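Why Does the Bread at Korkgate Taste Different? My Sourdough Starter Project
by Modupe Odukoya
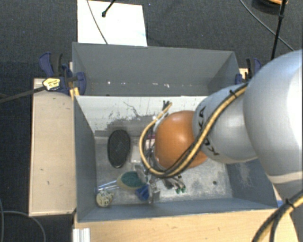

I got into this because of my aunt, who moved from Nunuvstead to Korkgate two years ago and took her sourdough starter with her in a jam jar. She swears the bread changed within a month. Same flour, same recipe, same oven dish, but more sour and with a chewier crust. My uncle thinks she is imagining it. I had a term project to pick and no better ideas, so I decided to find out who was right (I was secretly hoping for my aunt).

The question I wrote on my proposal was: does a starter change when you feed it with water from a different town? Olumide Ogundipe, who was my project partner for the baking half, wanted to test flour too, and we argued over that for a whole lunch period. In the end we kept the flour the same the whole way through, a plain white bread flour from the Igwe store near school, and only changed the water.

What we did

We split my aunt's starter into 3 jars. One got Korkgate tap water, one got Nunuvstead tap water (my cousin filled bottles for us and I carried them home on the bus, which was heavier than I expected!) and one got tap water that I had boiled and let cool. Every jar was fed once a day at 7 in the morning. I put a rubber band around each one at the level of the fresh mix and measured how far it climbed above the band with a ruler.

We kept this up through January. I missed one feeding because I overslept, and I fed all the jars that evening instead, so at least they were all late together.

For the bread we used 567 grams of dough per loaf, which is what fits my mom's pan. Each loaf got 136 grams of starter from its own jar. Then we cut the loaves into cubes, put them in paper cups with a letter on the bottom, and asked people in our grade to pick the most sour one. We handed out 204 cups in total, and washing up was not a problem, but crumbs were. Sorry to the room 12 cleaning crew.

What we found

The jars didn't behave the same at first. In the first week the Korkgate jar was slow and kind of flat, and the boiled water jar rose the most almost every day. I got pretty excited and wrote half a page about chlorine, which I then had to cut down, because in the second week the gap got smaller and by the end of the month I couldn't tell them apart by height.

The tasting was messier. More people picked the Korkgate bread as the most sour, but not by much, and Olumide pointed out that the Korkgate loaf was also the one we baked last, so its dough had been sitting out longer. Longer rising makes sourer bread, so that could be the whole thing right there. I was annoyed but he had a point.

I also called my aunt again and asked her more questions, which I should have done at the start. Her kitchen in Nunuvstead faced north and was freezing. The one in Korkgate is next to the boiler. So her starter has been living somewhere much warmer, and I never tested temperature at all.

What I would change

I would bake all the loaves at the same time, in a bigger oven. My neighbor said the bakery on Jerkamholm might let us use theirs on a slow afternoon, but we ran out of term before I asked. I would also keep one jar by a radiator and one in a cold hallway, with the same water in both, and I'd write down the room temperature each morning along with the height.

My aunt says the warm jar will win. My uncle still says it's all in her head. The boiled water jar is in our fridge now and we make pancakes with it.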